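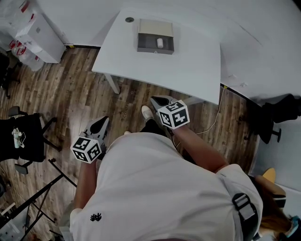 In defence of the kitchen table

My sister-in-law has just had her kitchen done, and it is lovely, and there is nowhere to sit in it. There's an island. There are stools, tall ones, tucked under the overhang in a row like a hotel bar. When I went round for Sunday lunch we ate at the island in a line, all facing the hob, and I had to lean back behind my brother to hear what my niece was telling me about her driving test. I came home with a sore neck and an opinion.

The opinion is that we should stop getting rid of tables.

I've been keeping an eye on this since we started looking for a new place in September. We must have been round 14 houses in Danurstead, and only 2 of them had what I'd call a proper table in the kitchen, the sort with legs and chairs and a bit of a wobble. The rest had islands or breakfast bars, and one had a sort of shelf that folded out of the wall and would have held a laptop or a plate but certainly couldn't have managed both. The agent at Bisard, a very patient woman, kept saying how good the islands were for entertaining. I asked her where you'd do a jigsaw and she laughed, but I meant it!

Where do you do a jigsaw? Where do you wrap a bike for a birthday, or cut out a pattern, or spread all the bits of the hoover out while you work out which one is blocked? You can do some of it standing up at a worktop, I grant you. But a worktop is where the cooking happens, so you're forever being moved on. And the floor is fine until you're past forty, at which point the floor becomes a commitment.

We had one table all the time I was growing up. It came from my gran's, it was too big for the room, and you had to go sideways to get to the back door. My mum did the accounts on it, my dad mended radios on it (badly), and I did my homework at the end nearest the radiator. There was a burn the shape of an iron that we covered with the fruit bowl when people came. I can't remember a single important conversation we had in the front room. They all happened at that table, usually with somebody peeling something.

I do think the peeling matters. It's much easier to say a difficult thing to a person whose hands are busy. My friend Lucero Escobar told me she was leaving her job while we were topping and tailing gooseberries, and I don't believe she'd have got it out over a coffee in town with me gazing at her. You look down at the table, you both look down at the table, and out it comes.

Now, I know the argument on the other side, because my husband makes it. Kitchens are small, he says, tables take up room, an island gives you cupboards underneath. He's right about the cupboards. He also says that we'd only cover a table with post and then eat on the sofa, and he's a bit right about that too. Our current one has on it, as I write, a bag of seed potatoes, three library books, a school jumper waiting for a name tape and a bill from Turnisa that I'm pretending not to have opened. Tonight all of that will be shoved down to one end and we'll eat at the other. I don't see that as a failing in the table. It's what a table is for, as far as I'm concerned -- it holds whatever's going on in your life and then it holds the dinner.

Then there's the money. My neighbour Spyros Hodžić was quoted so much for his island, with the stone top and the wiring for the sockets, that he had to sit down when he told me. (He sat at my table.) Our table cost 30 pounds from the hospice shop in Villanueva Road, delivery extra, and the man threw in a chair that didn't match. Second-hand places are full of them at the moment, precisely because everyone's having them taken out, so if you're even slightly tempted this is a very good time. Measure your door first. We had to take ours in through the window with the legs off, and the neighbours still bring it up.

I'm not saying everyone should rip out their island. If you've got one and you love it, and your stools have backs on them, then good luck to you. I'd just ask anyone who's planning a kitchen to think about the corner as well as the worktop, and whether four people could sit in it and see each other's faces. Even a little one would do. A card table would do.

We've put in an offer on one of the two houses, by the way. The sellers are taking their table with them, quite rightly, and my husband has been seen in there with a tape measure, muttering about drawers.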